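## 5. Setting up the two-arm station for a visit or open day

Read Section 4 (Homing and Joint Limits) first. The steps below assume both arms are mounted, powered and homed, and that the Tromoton controller is running the tube-handling program. They apply to any event where people from outside the Prarkesthorpe lab will stand near the table.

Allow 48 minutes from switching on to the first group. Most of that is warm-up and checking.

### 5.1 Before the visitors arrive

1. Switch on the controller and wait for the steady light. Don't start the program yet.
2. Mark the visitor line on the floor with tape, 103 cm from the table edge on all open sides.
3. Check that both emergency stops work. Press each one, confirm that both arms hold position, then release and reset.
4. Open the Marquez panel on the laptop and load the profile named `visit`. It limits both arms to the slow speed setting.
5. Run the program 5 times with the rack empty. Watch the forearm cables for snagging at the wrist.

**Note:** The `visit` profile is not saved when the controller is switched off. If you lose power, repeat step 4 before anything else.

**Caution:** Never run a demonstration in the `full` profile, even if a visitor asks to see the arms go faster. Show them a recording.

### 5.2 Loading the rack

1. Use capped tubes only. Fill them with colored water or dry material. No real samples are to be on the table during a visit.
2. Tighten each cap by hand, then turn the tube over a sink and look for drips.
3. Set the rack between the two arms, within reach of both grippers.
4. Put matching colors in line, front row and back row. People standing at the tape can follow a move much better when the colors repeat.
5. Leave some holes free. The program needs somewhere to put a tube down.

**Note:** Flollden racks and the older metal racks have different hole spacing. If you change racks, teach the positions again (Section 3.6).

### 5.3 Running the demonstration

One person operates and one person talks. Don't try to do both. At the September open day Dineo Shezi operated and Frøydis Kristiansen spoke to the groups, and that split worked well enough that we have kept it.

1. The operator sits at the front edge of the table, with an emergency stop in reach.
2. The speaker brings in no more than 7 visitors and asks them to stay behind the tape.
3. The speaker says out loud that the arms are about to move. The operator repeats it, then presses Start.
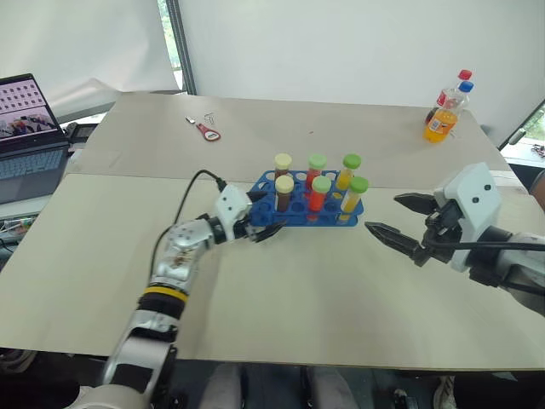
4. Let the cycle finish before taking questions. If someone steps over the tape, the operator presses Pause and waits until they are back behind it.
5. Between groups, open both grippers and check that every tube is seated all the way down.

**Caution:** Pause does not cut power to the arms. Use the emergency stop before putting your hands near the rack — this includes straightening a single tube.

### 5.4 If a tube is dropped

1. Press the emergency stop.
2. Pick up the tube and check the cap. Set it aside if it is cracked.
3. Wipe the table and the gripper fingers with a dry cloth.
4. Home both arms and run one cycle with the rack empty before the next group comes in.

Write the drop in the station log with the time and the arm, left or right.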